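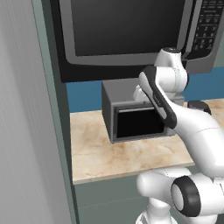

January 21, 2021

Quick one tonight, kettle's on and I've got to be up early. Choir stuff mostly. Sorry to those who come here for the tomatoes, there are no tomatoes, the possums had the lot.

So. We're back! Sort of. Rehearsals started again at Vinavside hall, chairs spread out, doors open both ends, everyone fanning themselves with the music. Seventeen of us turned up, which I thought was pretty good. Cledwyn Hughes took the register and got my name wrong, after seven years. Fine.

First sing since last March. I was terrible. Everyone was a bit terrible. My top notes have gone off somewhere and not left a forwarding address, and I ran out of puff halfway through the second hymn, had to mime the rest. Poonam was next to me (well, next to me with a gap you could park a ute in) and she was miming too, I could see her. We got the giggles. Ieuan stopped the whole thing and looked at us over his glasses like it was year nine.

He's put us on breathing homework. In for four, hold, out for as long as you can on a hiss. I've been doing it in the car. At the lights. People look over.
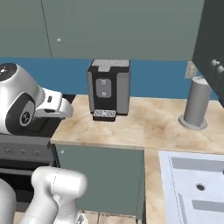

The program is the real argument though. Ieuan wants to do the same one we had ready last year, all Welsh first half, then the lighter stuff after the break. Angharad Foulkes says half of us have forgotten the words and the other half never knew them, and why not start fresh. I'm with Angharad on this but I didn't say so becuase I was getting a lift home with Ieuan.

Her mum Eirlys, who is 63 and can out-sing the lot of us, just sat there knitting and then said she'd sing whatever was put in front of her so long as it wasn't the sea shanty. Everybody hates the sea shanty. It's still on the list.

I did dig out my old folder when I got in. Pencil all over it. "WATCH HIM" in capitals on nearly every page, and a shopping list on the back of the Lord's Prayer. Eggs, bleach, birthday card. No idea whose birthday. The alto line in the third piece looks like something I've never seen in my life, and there's my handwriting right through it.

Things I've got to sort before next week --

- new black trousers, old ones have shrunk in the cupboard
- ring Drirnus about the keyboard stand, they said they'd have the part in and then went quiet
- learn the actual words to verse three
- find the pitch pipe (glovebox? Poonam's??)

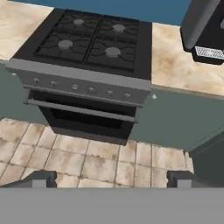
*Four burners, beige bench both sides.*

The other news is money. There's $354 left in the kitty after the hall deposit, and that has to stretch to music, the keyboard stand and whatever we do for supper on the night. Supper used to be the best bit. Not sure we can even have a shared table this year, so someone suggested little individual boxes, and then there was twenty minutes on little individual boxes. I went and stood outside with the tenors.

Trịnh is going to do a run of posters if we can give him a date. We can't give him a date. The Prastungate lot want us for their autumn concert and we'd share the bill with their brass band, which is LOUD, and we'd be seventeen voices with no puff. I can't see it. Ieuan can see it. Ieuan has seen it very clearly and has started talking about risers.

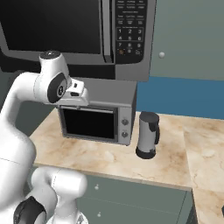

*Microwave up top, toaster oven underneath.*

Anyway it was lovely. I should say that, I've just moaned for a page. There was one bit near the end, the slow one, where the basses came in under us and it all just sat right for maybe eight bars -- I got a proper lump in my throat. Had to pretend I was looking for my water bottle. Then the altos came in early (me, it was me) and that was that.

If anyone reading used to sing with us and hasn't been back, come. We need sopranos, and anyone at all who can count. Park round the side, the front gate's still sticking and you have to lift it.

More when I've got the words learnt. Off to bed, hissing.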